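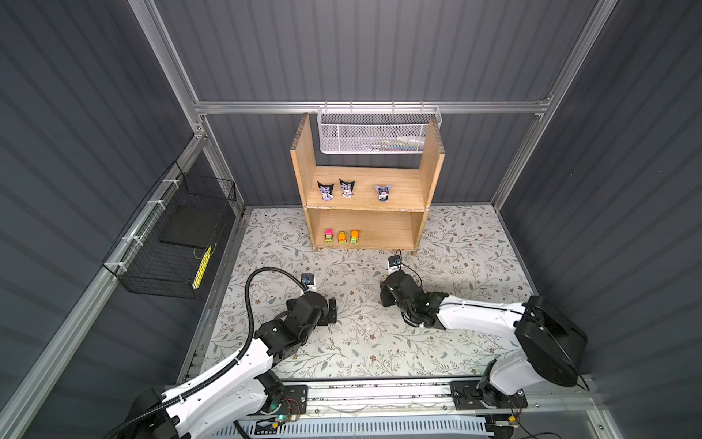

Ultbridge, February 28, 2024

Our group signed up for the shelf project in the robotics course with a pretty cheerful idea of how it would go. We would learn to drive the arms, record ourselves putting small things on a shelf and taking them off again, train a model on the recordings, and then stand back and watch. Matěj Šťastný had done a line follower in his first year, Dilani Kodikara had soldered more boards than the rest of us put together, and I had mostly written code that never touched anything that moved. This is our mid-course report, and I'm afraid it spends much longer on the first half of that plan than on the second, which is where our time has gone too.

We called the project Allo, after what Matěj says to the arms every time he powers them up. The task sounds tiny when you write it down. An object goes from one compartment of a wooden shelf to the other, and it has to end up standing. Our instructor, Girish Tomar, let us pick our own objects, and we went for the little hooded cat figurines for the top and the toy cars for the bottom (Dilani wanted things that people would smile at on open day, and she was right, they do!). A car is low and wide and forgives you a lot. A figurine with a big head and small feet forgives you very little, and most of what follows is about figurines.

Driving the arms

I'd love to say we were naturals. Each of us started by practicing over the open stretch of mat before we were allowed near the shelf, just opening and closing the grippers, crossing from left to right and getting used to how the wrist turns. With both arms on the same rail you have to think about elbows as well as fingers. We settled on a habit where one arm does the work and the other waits on its own side, and whoever is driving says out loud which arm is moving next. It felt silly for a day or so and then it felt completely normal, and I now catch myself doing it while cooking.

The wrist cameras took longer to get used to than the arms. From the fixed view you can see the whole shelf and judge where you are from left to right, but depth is guesswork. From the wrist you get depth very nicely and lose nearly everything else. Dilani drives almost entirely by wrist. Matěj looks at the wide view until the last moment and then switches, and his recordings have a little pause in them where his eyes change screens. We argued about that pause for most of an afternoon and ended up leaving it in.

Recording

We set ourselves a target of 300 recorded runs and reached it in the last week of the recording period, with a good deal of tea and one very late evening. After going through them all together we kept 211. The ones we threw out were mostly runs where the object tipped over on release, or where the driver had to back off so many times that we didn't want the model learning it from us. A few were perfectly good and just badly labeled, and I'll own up to those.

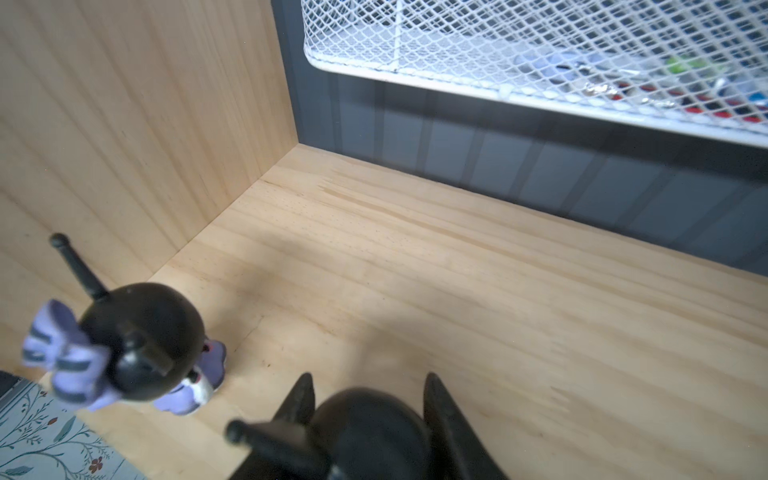 Corners were our biggest headache, and they deserve a section of their own. When an object stands in the open part of the shelf, you can come at it from more or less any side, and if your first approach is poor you simply go around. Next to a side wall you lose half of those choices. With a figurine standing by the joint where the pine wall meets the floor, as it does at the lower left here, the gripper comes in from the right with its fingertips spread wide, and one of them still has to find its way to the wall side without nudging that big dark head. At this distance the gripper is also very large and very blurry in its own camera, so the driver is steering with a smudge at the bottom of the picture. Our early runs at corners were all over the place. We improved when Dilani suggested turning the wrist first, well away from the object, and only then moving in slowly along one line.

Yurii Zhuravel, who took this course last year and kindly came by to look at our recordings, pointed out another thing we had missed. We nearly always put the objects back in the same places between runs because it was quicker. He told us to mix them up, wall and middle, left and right, and to do it before we felt ready. We grumbled and redid a whole session, and I'm glad we did.

Training so far

Our first training run was short, some 2000 steps, and was only meant to check that the data loaded and the arms would move at all. They moved! The arm went toward the right compartment, opened its fingers and hovered there looking thoughtful. For cars it got as far as closing on the roof more often than we had expected. For figurines it tends to stop short, and near a wall it drifts toward the middle of the shelf, where most of our older recordings were made.

What we plan for March

We want to record more corner runs with all of us driving, so that the model doesn't only learn Dilani's way of doing it. Matěj is going to rewrite the labeling script so that I can't mix up the compartments again. We'd also like a longer training run with the corner data included, and if there is lab time left over we'll try passing a car from one arm to the other, which has been on Matěj's wish list from the start. Girish has asked for the release step to be written up separately, with the tipped-over runs included, so we've pulled those back out of the discard folder and will go through them next.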